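Staff FAQ / Changes at Work
Last updated: September

Will the arm at the Wodosstead site replace anyone?
No. The 11 people on the tidying bench keep their contracts and hours. Two have moved to checking work and resetting the arm between runs.
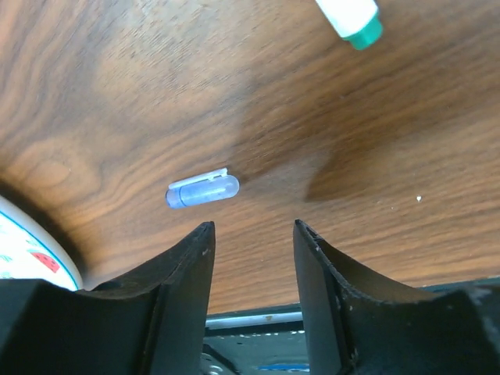
What does the arm do?
It picks up small loose items and puts them away. Urner supplied it for the light, repetitive part of the job. Typical items are things like a blue pen cap lying on a wooden table, picked up between two black fingers. Bowls and cups are still handled by staff.

Do I need training?
Yes. Everyone on the bench does a 20-minute session before working beside the arm. Ask your shift lead for a slot.

What if it stops?
Press the stop button, keep your hands clear and call the Sundaram desk on extension 2626. Don't restart it yourself.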